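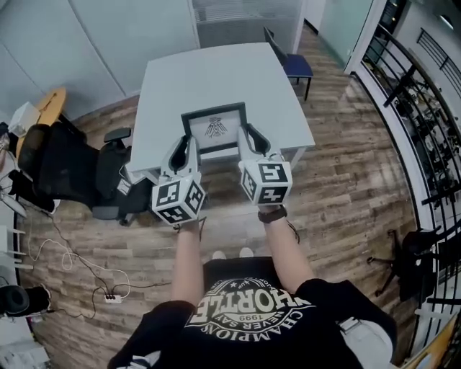

Fig. 4. Two-hand start position, fingers over the near edge of the table.

4.2 Before each take

1. Seated operators: chair in, both feet on the floor. Sleeves short or rolled.
2. One gripper per hand. Marker cubes clean, no tape on them, no thumbs over the faces.
3. Frame flat on the table between the fingers. Table otherwise clear.
4. Cords hang free. Never loop one round a wrist.

CAUTION: Floor cables. Route them behind the chair before you sit, not after. Keep grippers on the table side of any railing.

4.3 Lifting the frame

1. Close slowly on the black border. Dont touch the card.

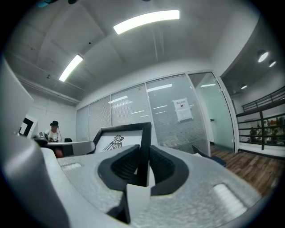 2. Hold level, pause, then set down. If it slips, let it go. No grabbing with the free hand.
3. Other people in the room have to be told recording is on. Ask first, every time.
4. Stop at 19 takes and rest your wrists.

Note: Dukness units numbered 64 and up use the newer finger pads, do not mix pairs. Worn pads go to Helmi Nurmi, with the unit number writen on the bag.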